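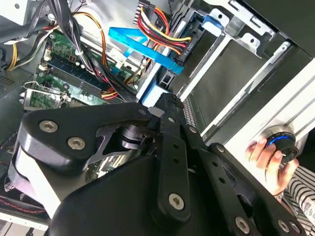 Zanele Molefe wants to know if the Tedura mat is worth having when you only open a computer up once a year. Short answer, yes, if you've got carpet. Longer answer further down under Who it's for. Thanks Zanele, good question, moved it up here as it keeps coming in.

Tedura bench mat, large
Made by Celteo, sold by us at Flandumach
In stock

Anti-static mat for working on computers, radios, amps, anything with a board in it. Two layers. Soft top so you don't scratch the case, grippy underside so it stays put. Comes with earth lead, wrist strap and a small card telling you what goes where. Read the card. Most of the returns we get are people who didn't.

What's in the box
Mat, rolled
Earth lead with crocodile clip
Wrist strap, stretchy, one size
8 screw pots with lids, clip together in a strip
Card

What changed from the old one
Snap studs are now in two corners instead of one, so left handers can stop writing to us. Lead is longer. Edges are bound, the old ones curled after a summer in a warm shed. Colour is a bit darker than before, so if you bought one in June and want a second to match, it won't quite. Sorry.

Laying it out
Unroll it the night before. It's been in a tube and it will fight you. Heavy books on the corners, or roll it backwards on itself for a few minutes. Do NOT iron it. We have had an ironed one back.

Plain side down, printed side up. Stud corner nearest your earth point. Lead from stud to earth, strap from stud to wrist, snug against skin and not over your sleeve. Watches off. If you don't have a proper earth point ask us for the Le Roux plug, sold seperately, fits a normal wall socket and only connects to the earth pin. Don't make your own please.

Computer off at the wall and unplugged before the side comes off. Every time.

Using it for a full strip down
This is where the size earns its keep. Big mat, whole machine on it, room beside for the parts in the order they came out. Lay the tower on its side with the open side up and you can get straight down at everything. Memory first, then cards, then the processor if it has to come out. Once the metal frame over the socket is up, like on the board in the second photo, keep tools and sleeves well away from those gold contacts — bend one and it's a very long evening. Cover it if you're stopping for tea.

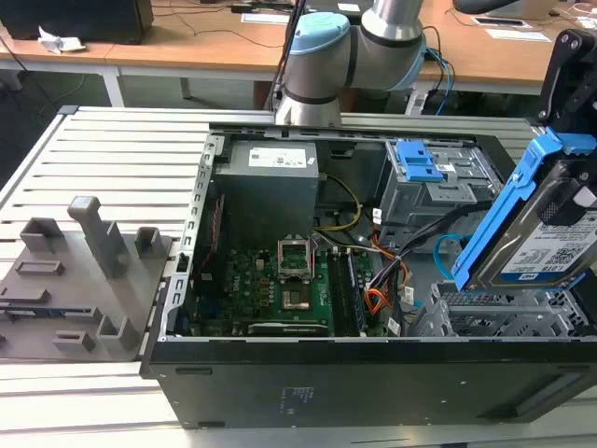

Screws are the other thing people lose time over. Pots are numbered on the lid, fill them as you go, write on the lids in pencil, it rubs off. Long ones and short ones in seperate pots even if they look near enough the same. Power supply screws get their own pot, and while you're in there take down the details off the sticker, that white one with the barcode on top of the grey box, before it's all back together and you can't get at it. Ruan Swanepoel on our bench keeps a pot just for odd washers. Fair enough.

Cleaning
Damp cloth, drop of washing up liquid, dry it off. No polish, no furniture spray, nothing with wax. Leaves a film and the mat stops doing its job. Solder splashes lift off with a thumbnail once cold.

Who it's for
Anyone working in a carpeted room. Anyone in a jumper. Schools and repair cafes, we do a bulk price from 4 mats up, email Mared Llewellyn for that. If you've got a stone floor and only ever swap a stick of memory, the small mat is plenty and costs a good deal less. The strap on its own will do at a pinch.

Who it's not for
Car work. Oil gets into the top layer and that's that. Also not a cutting mat.

Buyers say
"Lies flat now, old one never did. Pots are handy." Custódio Rebelo
"Smells a bit for the first few days then fine." Maya Shboul

It does smell a bit. Leave it by an open window.

Delivery
Over 2000 of these gone out so far and the tube holds up well in the post. Orders in before lunch go same day. Islands take longer. If the tube arrives crushed, photo of it before you open it and we'll send another — no need to post the bad one back.

Spares
Straps, leads and pots all sold singly. Studs too, but you need a punch to fit them, or send the mat in and we'll do it for the cost of return postage.

Page last changed 2021-03-07. Price as shown at checkout, the one on the old leaflet is out of date.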